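Search this site
Search for: Go

Sundorura — the room in July

A few people asked for a look at the workroom now that we've been in it long enough to make a mess of it, so I finally sat down after dinner and put this page together. We call the whole thing Sundorura (Giuliana came up with the name on a bus, and I've given up trying to explain it to my mother). It's one long room over a bike shop, 826 square feet if you believe the lease, with two good windows and a radiator that clanks until ten in the morning.

I'm not much of a writer, so mostly I'm going to ramble about tables and floors. If that's your thing, welcome! If you came for the sewing patterns, they're over on Chantal Leclerc's page and she's far better organized than I am.

We got the keys in the spring. The last people had been storing carpet samples up here and they left us 67 of them, in shades I can only describe as soup. Amparo Castaño took the best ones home for her hallway and I've seen the hallway, and I have to say she pulled it off. The rest went to a school that wanted sit-upons for story time.

Then we had to talk about tables. I wanted one huge table. Brayan Villca wanted lots of small ones you could push around, and he drew a plan on the back of a Hurnari receipt and would not let it go. We ended up somewhere in the middle, and I'll admit I move the small ones more than anybody. 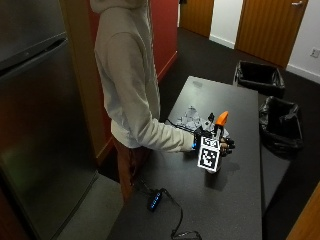

Dark tabletops were my one big win in all of this. Brayan held out for white, on account of how bright it would make the room, and I kept saying that white shows every pencil mark and every ring from a coffee cup, and also that pale things just vanish on it. I do like how this charcoal one turned out, with the faint speckle in the finish. A crumpled light gray thing like the one lying on it jumps right out at you, and so does anything white with a bit of orange on the end. Black cables are another story! They melt straight into it, and if it weren't for the row of little blue lights I'd walk past that USB hub all day long. I've been meaning to get some cable wrap in a silly color, maybe yellow. Chantal votes for pink.

The finish is matte, too, and I fought for that one separately. We tried a glossy sample from Distico first and with the afternoon sun coming in I could see my own chin in it. No thank you. Matte does hold on to fingerprints a bit more than I expected, mostly hand cream, mostly mine. A damp cloth gets it off. Don't use the lemon spray, it leaves a streak that takes two goes to get rid of (sorry, Giuliana).

The floor is gray and I didn't choose it, but I've come around. It hides dust until you get the broom out and then you're horrified. Sânziana Tănase wanted to paint it green, and we got as far as a test patch behind the door, which is still there and has sort of become part of the room. I'd be sad to lose it now. Cold on the feet before the radiator wakes up, so there's a basket of slippers by the stairs, and please take any pair except the blue ones.

Clothes question, because it comes up every time someone new visits: wear layers! It's summer and I still see people up here in big loose sweatshirts until lunch. The windows face the wrong way for morning sun and the bike shop keeps its door propped open downstairs, so there's a draft up the stairwell that could dry laundry.

Things still on my list, in no order. The shelf bracket over the sink, which leans. The Atinga lamp, which works beautifully if you hold the switch down with your thumb and not otherwise. Felt pads for the table legs — I bought a pack of 40 and then couldn't find them, and then found them in my own coat in June, and now I can't find them again. Hooks by the door, at two heights, so that Amparo and I can both reach.

I'd also like a proper place to put things down when you come in. At the moment everybody uses the nearest table end and by four o'clock there are bags and keys and somebody's half a sandwich, and you have to clear it all off before you can start anything. Brayan says a bench. I say a narrow shelf. We're going to try the bench first, seeing as he already has the wood in his garage.

If you want to come up and see it, ring the lower bell and give it a minute. The upper one buzzes in the bike shop and they're very nice about it, but still.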